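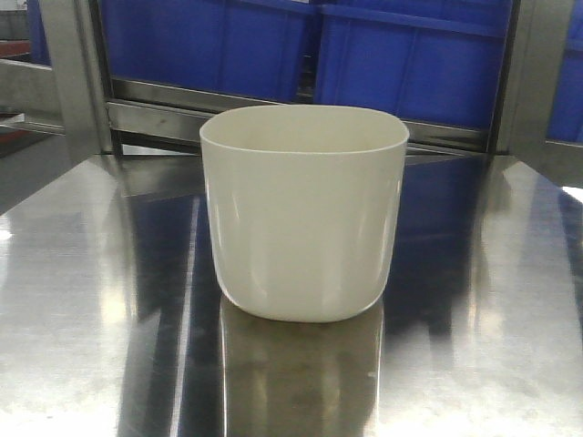

A cream container on the steel bench, with the blue bins reflected in the tabletop.

STORAGE & WORKROOMS | FEATURES

The stockroom at Noltent runs on blue bins. They sit on stainless steel racks along the floor, and between them they hold most of what the Genda range needs before it goes out the door: pots, cups, lids, saucers, felt pads and the small bags of screws that go with the wall brackets. Tonora, the homewares label that owns the range, moved its packing here in October after seven years in a rented shop basement in Lemieux.

The basement had timber shelves up to the ceiling and a carpet that had been down since the shop sold shoes. Stock was kept in the cartons it arrived in. To get to a carton at the back, a packer had to lift down everything in front of it, and the cartons softened over the winter. By the last year the bottom row could not carry anything on top. Cream glaze shows every mark, and a good part of each delivery had to be wiped down before it could be sold, some of it twice.

The new room was planned on paper before the lease was signed. The packers had asked for three things, and all three were to do with cleaning. They wanted a bench that could be wiped, shelves that did not collect dust, and a floor without carpet. The label had put most of its money aside for a better tape machine and a second printer. The printer was dropped and the money went into steel.

The bench came first. It was bought second-hand from a bakery that was closing its wholesale side, and it needed a new foot on one corner. Stainless steel is an odd choice for packing ceramics, and a supplier warned that pieces set down hard would chip. The packers tried it for a fortnight with a rubber mat on top, and then without. They kept the steel bare. Grit hides in rubber, and grit was what had been scratching the bases.

There is another benefit that was not planned. Polished steel throws light back up at whatever is standing on it, so the underside curve of a pot, where glaze tends to pull thin, is easier to check. On the old timber bench that part was always in shadow. The packers now set each piece down alone, turn it once, look along the rim and pass it on. The bench is wiped with warm water and a little vinegar at the start of the shift and again after lunch. It still smears. Anyone who has owned a steel sink will know how long a streak-free finish lasts.

The rule on the bench is that one piece is out at a time. In the basement it was common to line up a whole order, and cups were knocked together by a sleeve or the end of a tape roll. Breakages were written in a notebook that hung from a nail by the stairs. The last full year in Lemieux came to 114 pieces. In the new room the same notebook is in use, hung from a cup hook, and the page for the first month has 11 entries. Four of those were already cracked on arrival.

The racks were a longer argument. Flat shelving is cheaper and holds more, and for a while the plan was to have nothing else. Then one of the packers pointed out that she could not see into a bin on a flat shelf unless it was below her elbow. Everything higher had to be pulled out to be checked, and a full bin of saucers is not something to be pulling out all day. The answer was a rack with angled shelves, so that the bins tip toward the person standing in front. 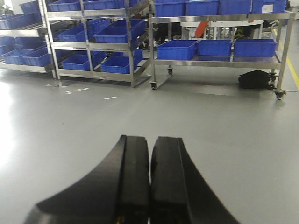
Blue bins on the steel racks, and the grey floor in front of them.

The bins themselves are ordinary blue plastic. A clear one was tried, on the idea that the contents could be read from across the room, but it went cloudy after a few washes and showed every scuff. A mix of colours was tried too, one for each size of pot. It lasted until the first big delivery, when the green bins ran out and the small pots went into red. Since then everything has been the same colour, and the place on the shelf says what is inside. New staff take a few days to learn it.

Heavy pieces go low. The bottom shelves are for planters and anything sold in pairs, the middle ones are for the items picked most often, and the top is for lids, felt and whatever is out of season. A bin is filled to a hand's width below its edge and no higher. Each layer is separated with a sheet of grey card, cut to size by a box maker who used to throw the offcuts away.

The floor is pale grey epoxy. It was the largest single cost after the lease and took 10 days to lay and cure, during which nothing could be moved in and orders were packed on a kitchen table. It is hard on the feet — two of the packers now keep a separate pair of shoes for work — but it sweeps clean in minutes, and a dropped screw can be heard and found. A yellow line marks the walkway. Bins are not to be left across it, even for a moment, and on busy mornings this is the rule that gets broken.

White tape is used for anything that has not been decided. A strip costs next to nothing, and it comes up without much trouble if it is not left for a season. Before the racks were placed, the whole room was laid out this way and the packers walked it with empty boxes in their arms. Two aisles were widened as a result. One rack was moved away from the door after it was found that the door could not open fully.

Not everything has improved. Steel is cold to lean on in the morning, and the room is louder than the basement was. Carpet, for all its faults, took the noise out of a tape gun. The glare on the floor when the lights are up is a nuisance, and there has been talk of a blind or softer lamps. The angled shelves also waste some space behind the bins, which will matter when the Genda range adds its larger bowls.

The bowls are due in the new year in the same cream glaze, with a first run of 100. They will not fit in the present bins. The packers have asked for a wider one of the same height, still blue, and a sample is on order. If it sits properly on the angled shelf, the lids will have to move.

11/5/19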